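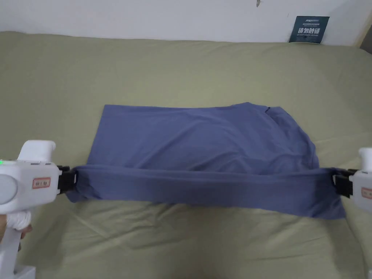
Visit to the Stirnis Residence: Bedroom and Linen Care

The Hamuron housing office opened the residence in August, and our party of 5 was received at 10 a.m. The visit began with the folding of clothes and linen on the bed, a plain fitted sheet serving as the work surface.

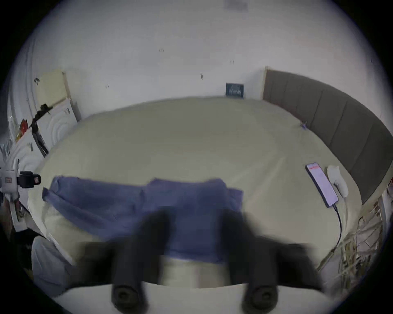 Residents may use the same surface for shirts and larger pieces, provided that the sheet is smoothed first. The office issued 622 sheets last year — Nedberg supplies them — and keeps spares on each floor.
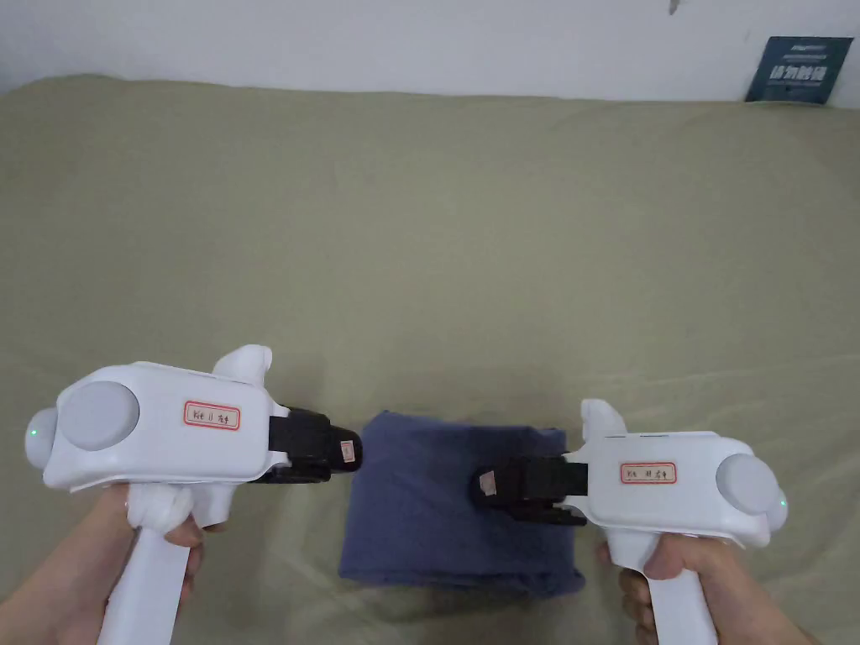

Folded dark blue cloth on the green sheet, Stirnis Residence

Discussion then turned to storage and the shared folding guide. 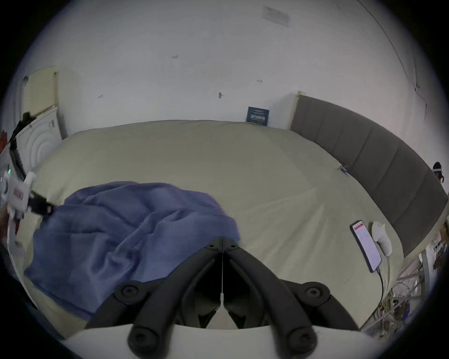
Paraskevi Margaritis remarked that larger pieces should be folded first, while the bed is still clear, and asked that the guide be amended before the next intake.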